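Consolacion Lacson
May 9, 2019

Okay friends, a little thread about my grandmother's bread, because three of you asked after the Blackburn potluck and I keep typing the same answer over and over.

First thing, it's a slow dough. You mix it after supper, put a towel over it and go to bed. I used to fuss with it every hour and it never once came out better for the fussing.

She used 6 cups of flour and "enough" water, which drove my mother up the wall. I've settled on 760 grams of flour, and I still add the water by feel (sorry!!).
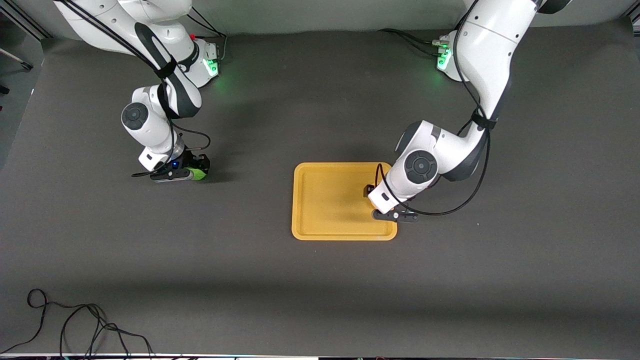

Now the salt. Please don't skip it like I did last September, when I brought two beautiful loaves to Lovely Abella's house and everybody chewed very politely and reached for the butter.

Lovely still brings it up, and she's allowed to, she ate two slices of the stuff and asked for the recipe anyway. That's a good friend.

If your kitchen runs cold like mine does, leave the bowl in the oven with only the light on. My aunt in Selley wraps hers in an old wool coat and swears by it, so do whatever suits your house.

Rye questions tomorrow, I promise, I have to go pick up the kids!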